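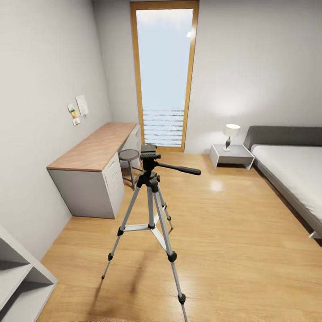
Bedroom scene, planner collision checks
18/06/2022

Picking up the tripod problem again. The base planner in Retik still treats the tripod as one upright box, so everything between the legs and well outside them counts as blocked up to the height of the head. In the small bedroom that closes the route between the desk and the bed, and the planner gives up before it has tried anything useful.

Checked first that the scene itself loads right. Tripod in the middle of the plank floor, desk along the left wall with the stool tucked in between the cabinets, nightstand and lamp against the back wall, bed on the right. Pan handle points toward the nightstand, same as the pose in the scene file. Wide lens model is on, so the walls bow near the edges. I left it on for the perception runs and it has no effect on the planner, which reads geometry straight from the scene graph.

Old proxy vs. new proxy

Old: one box fitted to the full mesh, including the handle. The handle stretches the box to the right, so the blocked area isn't even centered on the legs.

New: one capsule per leg, one for the center column, a small box for the head, one capsule for the handle. Spreader brace gets a flat triangle, since the arm could otherwise plan straight through it. Total is still cheap enough that I don't see it in the profile.

Ran 100 start and goal pairs with each, same seed, same time limit. Start poses on the rug side, goals spread between the nightstand and the glass door.

Old proxy: 38 solved
New proxy: 402 ms mean planning time, solved count not final, see below

The solved count for the new proxy looked too good, so I went through the paths by hand. In 3 of them the base footprint clips a foot of the tripod. The leg capsules stop at the lowest section and leave out the rubber foot. Extended the capsules to the floor and added a small margin. Need to rerun the whole set before writing the number down anywhere.

Same rerun should record clearance along the path. At the moment we only log solved or not solved, and a path that scrapes past a leg scores the same as one that goes wide.

Perception side

Ran the Samwood depth model on the same view. Desk, bed and nightstand come back clean. Tripod legs are the weak spot: they are thin, silver, and sit against a floor with a strong glare patch between the tripod and the bed. The predicted depth on the legs drops out in short pieces, and the point cloud shows the upper half of the tripod floating with nothing under it. The black head and collar are fine.

Things tried:

Lowered floor gloss in the material file. Legs come back better but this is cheating, real floors shine too. Put it back.

Raised input resolution. Helps on the two front legs. Rear leg still patchy where it runs back toward the desk and stool.

Merged point clouds from several camera positions before building the voxel map. Best result so far. Gaps in one view get filled by the next as long as the base moves enough between them.

The door glass is a separate issue. Depth goes through the pane to the railing or to the sky depending on the pixel. The planner doesn't care today because the scene graph has the pane as solid, but once we switch to the perceived map it will think it can drive onto the balcony. Opened a ticket under Adams with the glass cases from May so they stay in one place.

Tooling

The Fenum exporter writes the tripod as a single mesh with no part names. I split it by connected components and matched legs by their lowest point. Works for this asset. It won't work for anything where the feet are merged with the legs, so the exporter should keep the part names from the source file. Until then the split script is in the tools folder next to the proxy viewer.

Proxy viewer now draws the capsules over the rendered mesh. Use it before trusting any new asset, the missing feet would have been obvious in there.

To do

Rerun both proxies with extended leg capsules and clearance logging
Random yaw on the tripod, so the handle isn't always toward the lamp
Check the stool, it has thin legs and a ring footrest and is probably still a plain cylinder
Voxel map from merged views into Retik, planner switched over behind a flag
Ask for part names in the exporter

Rerun is queued on the second machine, results go in the same folder as the first batch.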